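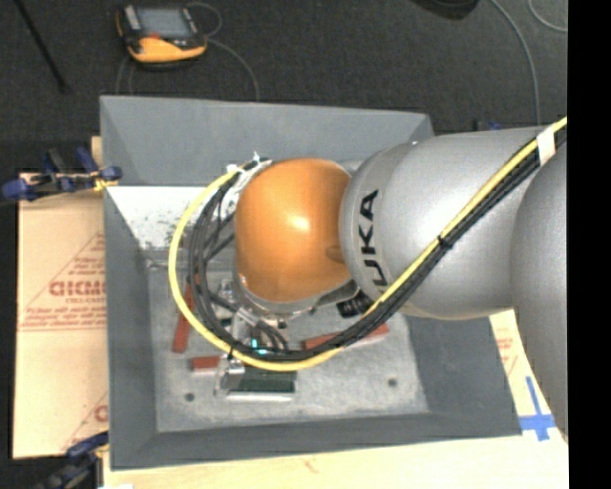
Plilia Rear Subframe Bushing Kit, for the Lemlow Vudo coupe, all trims. Stiff pressed-in urethane bushings, sleeves, hardware, grease. Replaces the factory rubber that lets the rear end squirm when you get on the gas. Comes in three colors now: black, red, and orange — the orange is a loud glossy one, so if you want people at the meet to spot it from under the lift, get that. Black if you want it to look stock. Same urethane in all of them, color changes nothing.

In stock. Ships next business day if ordered before 2 pm.

Price: $153 full kit
Bushings only, no hardware: $138

What's in the box
Four subframe bushings, upper and lower halves
Four steel center sleeves, zinc plated
Four large washers
Two differential mount inserts
Grease, two packets (use both)
Printed instruction sheet, one page, also on the downloads tab

Fitment
Vudo coupe, rear drive, manual or automatic. Vudo wagon — NO. Wagon subframe uses a bigger bore, we're working on it, please stop emailing. All wheel drive cars take the same four bushings but the diff inserts wont fit, so order bushings only. Convertible is fine. If yours had the rear subframe swapped at some point, measure before you order. We get a lot of those back.

Hardness
Street is 80A. Track is 95A. Pick from the drop-down. Street adds a little gear whine around third and fourth, most people stop noticing after the first tank. Track adds a lot. Track on a daily with no sound deadening is loud, you have been told. No returns on installed parts for noise.

Install
Subframe has to come down. Plan on a full day on jack stands, half that on a lift. You'll need a press or a good screw-type puller, torch optional. Burning out the old rubber works but stinks and your neighbors will come over. We prefer drilling the rubber and pushing out the center, then cutting the outer shell with a hacksaw blade. Go slow, don't nick the bore.

Clean the bore to bare metal. Grease the outside of the urethane, inside too, and the sleeve. Push the halves in by hand as far as they go and finish with the press. Arrow on the lower half points to the front of the car. Sleeve goes in last. Main bolts to 100 ft-lb with the car sitting on its wheels. Recheck after 20 miles, then again at the next oil change.

Replace the main bolts if they're rusty. We don't sell them, dealer does, they're cheap. Get an alignment after. Toe will be off even if you marked everything.

Customer notes
"Did mine with the 80A in orange. Wheel hop gone on launch, before it was trying to shake the mirror off. Instructions skip the part about unplugging the parking brake cables first so do that." — Meenakshi Rajput

(Parking brake cables added to the sheet, step two. Thanks.)

"Fits. Took me two evenings. One grease packet was open in the box." — verified buyer

Questions we get
Do these squeak? Not if you use the grease. All of it. Regular chassis grease will eventually wash out and then yes.

Can I do just the diff inserts? Yes, and it's a decent first step. They slide in with the subframe up, one hour job. Sold seperately, see related parts.

Will it fit with the Chauhan rear brace? Yes. Put the brace on after, with the long bolts that came with it. Large washer goes between the brace and bushing. With the older Chauhan brace, the flat plate version, you need to leave the washer out on the two front positions.

Is it legal for autocross? Depends on your class. Read your rulebook, some street classes want factory bushings.

Warranty
Two years against cracking or the sleeve coming loose. Doesn't cover torch damage or racing use. Keep your order number.

Shipping and returns
Flat rate in the lower 48. Alaska and Hawaii, quote in cart. Unopened kits back within 30 days, you pay the return. Opened but not installed, we take off a restocking fee. Red in 95A is backordered till July — everything else is on the shelf.

Related parts
Plilia diff mount inserts, pair
Plilia front control arm bushings, Vudo
Extra grease packets, four pack
Chauhan rear brace, current version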